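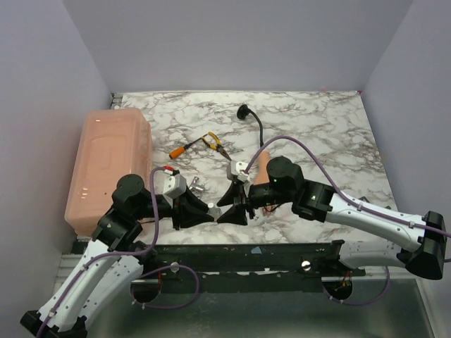 The pink box, lid on, and the stuff still out on the marble-look top.

Getting a small tool kit into one lidded box

Quick one today. People keep asking how I keep the bench clear when there's no drawer in it. Answer is one plastic box with a lid, long enough for the longest tool. That's the whole system. Takes me nearly 5 minutes to put away, the first time took a lot longer.

What you need

A long plastic box with a lid. See-through or half see-through is best, you want to tell from outside if the pliers are in there.
An old dish towel, or a piece of non-slip shelf liner.
2 or 3 velcro cable ties.
A rag.
Masking tape and a marker.

I bought my box at Sandoval on the discount shelf. Grudik makes a similar one with clips on the ends, works fine but the clips get stiff in the cold. Don't buy one with wheels. You won't use the wheels.

Step 1. Measure first

Lay your longest tool down flat and measure it. Then measure the INSIDE of the box, not the outside. The walls slope in toward the bottom on most of these so go by the floor of it. I skipped this once and had to take a box back to the store in February, in the snow, with the receipt already lost.

If it only fits corner to corner that's ok for one tool. Not for two.

Step 2. Everything out

Tip the old box, the bag, the coffee can, whatever you have now, onto a towel if your top scratches. Stone and stone-look tops show metal marks. A pencil eraser gets some of them off, a melamine sponge gets more.

Pull out the trash. Stripped screws, dead batteries, the hex key from a chair you no longer own.

Step 3. Wipe

Dry rag on handles, drop of oil on the rag for anything with a hinge. Open and close the pliers a few times. If they're gritty, more oil, wipe again. Let them sit a bit before they go in or you get oil on the liner.

Step 4. Line the box

Cut the liner to the floor of the box. Doesn't have to be neat. A towel folded once also works and can go in the wash.
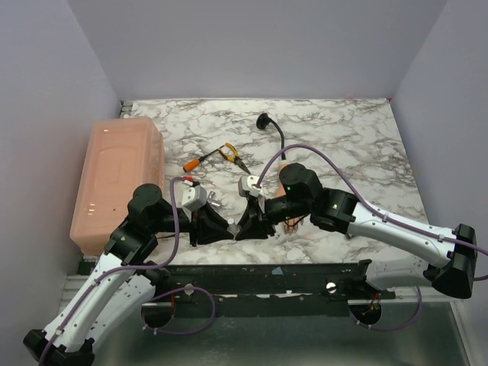

Screwdrivers and pliers are the easy part. Close the pliers, handles together. If yours spring open put a velcro tie around the handles. Screwdrivers go along the long side, handle to one end, next one the other way around so the fat parts don't stack up. Points never toward the hand that's reaching in.

Then the bendy things. Anything on a gooseneck is a pain, it wants to be the shape it was last time. Straighten the neck slowly with both hands, then lay it along the wall of the box. Don't fold it tight, a sharp bend in the same spot every time will kill it. The base goes in a corner, flat. If it won't lay flat take it as a sign it should live somewhere else, mine has been moved twice.

Wires: loose loops, tie in the middle. Not wrapped around a tool.

Step 5. Little stuff

Bits, small screws, the tiny level. All of it in a smaller container with its own lid, or a zip bag if you're out of containers. Rarkel has little screw-top jars that are the right height but check yours before you buy a pack. Put it in last so it ends up on top.

Step 6. Lid test

Put the lid on without pushing. If it bows up somthing is standing on edge. Open, fix it, try again. Leaning on it cracks the corners, and once one corner's gone the lid never sits right.

Pick it up and tilt it a little. Big slide and a clunk? More towel.

Step 7. Label

Masking tape on the short end, marker. Write what's in it, not "misc". Short end becuase that's the end you see on a shelf.

A few questions I got by email

Beatrice Wanyama asked if a metal toolbox is better. For a truck, sure. For indoors I like plastic, it's lighter and doesn't scratch the table when you set it down.

Can you stack them? Yes if the lids match. The one with the heavy stuff goes on the bottom.

What about rust? Toss in a silica pack from a shoe box. Change it when you remember.

Foam with cutouts? Grustach sells sheets of it. Looks great, then you buy one new tool and there's no hole for it. I'd stick with the towel.

Next page is the power tool shelf, still have to write up the charger part of that.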